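Community life | Reading time: 4 minutes

I'd been told to bring a torch and a thick jumper to Levness, and I'm glad I listened. The village hall has a new roof and no new heating yet, and Greer Semple keeps her coat on through rehearsals as a matter of course. She's run the Levness community choir for three years. Before that she'd never conducted anything (unless you count waving a wooden spoon at the radio, which she does). 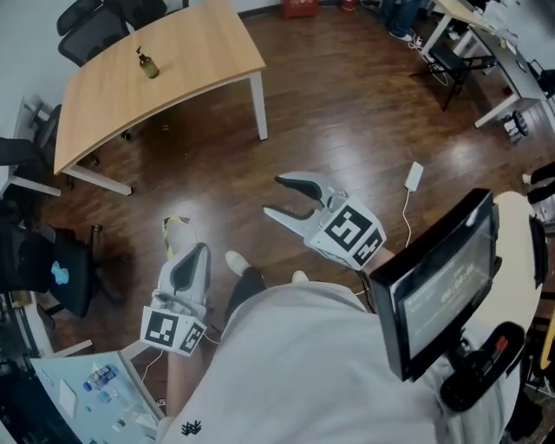
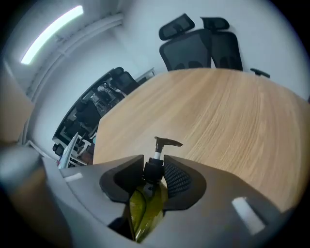
Fraser Gunn thinks the choir only exists at all because the last bus to Skikdale was taken off. "We'd have gone on driving to town and singing with their lot," he told me. "Then there was no way home after the pub, and that was the end of that."

Greer laughed when I passed this on. "He's half right. There were five of us who used to go over together, and we were all a bit lost without it. I put a card up in the shop saying come and sing, no experience needed. I thought I'd get the same five people and a dog."

She got 29. I asked whether that was a good problem to have and she pulled a face.

"I had one photocopied song sheet! I'd picked something in four parts because that's what a choir does, isn't it, and we had two men, and one of them was Fraser, who can only sing what the person next to him is singing. So we all sang the tune. We sang the tune for six weeks."

These days they manage three parts most of the time, four if the ferry's running and the Elholm people can get across. The music is a real jumble. There are a couple of hymns, some sea songs, one pop number that I've promised not to name before the Christmas concert, and a Ghanaian song that Seidu Wumbei taught them by ear over the course of one wet September.

I rang Seidu afterwards, as he was away on my visit. "I didn't write anything down," he said. "Greer wanted me to, she kept asking for the music. I said, my mother didn't have the music. You listen, you do it back to me, we go again. They were terrible for two weeks and then one evening they just had it."

Greer remembers that evening too, though she puts it down to the tea break. "We'd stopped trying. Everyone was rinsing cups and someone started it off in the kitchen, and it went round the hall, and there it was. I've taught nearly everything by ear since then. I still hand out the words, or people panic."

What about nerves? I can't sing in front of the cat, so I was asking for myself as much as for you lot.

"Stand in the second row," she said straight away. "Not the back, the back's horrible, you can't hear anything but your own breathing. Second row, next to somebody loud. And don't tell me you're tone deaf. I've had people tell me that and then hum along to the kettle in tune."

I did stand in the second row, as it happens. Jessie Geddes was on my left and she is very loud indeed, and I got through the whole of the warm-up and most of a sea song before I lost my place. Jessie just pointed at the line with her pencil and carried on.

The choir charges nothing. There's a tin by the door, and last winter's concert raised £1,507, all of which went on the roof. "It paid for a fair bit of slate," said Greer, looking up at it. "I do like to sing at that corner."

She'd love a piano that stays in tune and she'd love some more tenors — "anyone, any age, I'll come and fetch them in the car". The bigger plan is a joint concert with the Mowat singers next summer, outdoors if they can find somewhere out of the wind. Carolina Guerreiro, who leads the Mowat group, has already sent over two songs in Portuguese, and Greer has been practising the words while she does the hens.

"I'll have it by spring," she said. "The hens are sick of it already."

Filed under: Music & Singing, Village Halls

Recent in Community life
The Elholm ferry timetable, and how to read it
Soup lunches are back in Skikdale
A year of keeping hens badly
Who remembers the Mowat dance band?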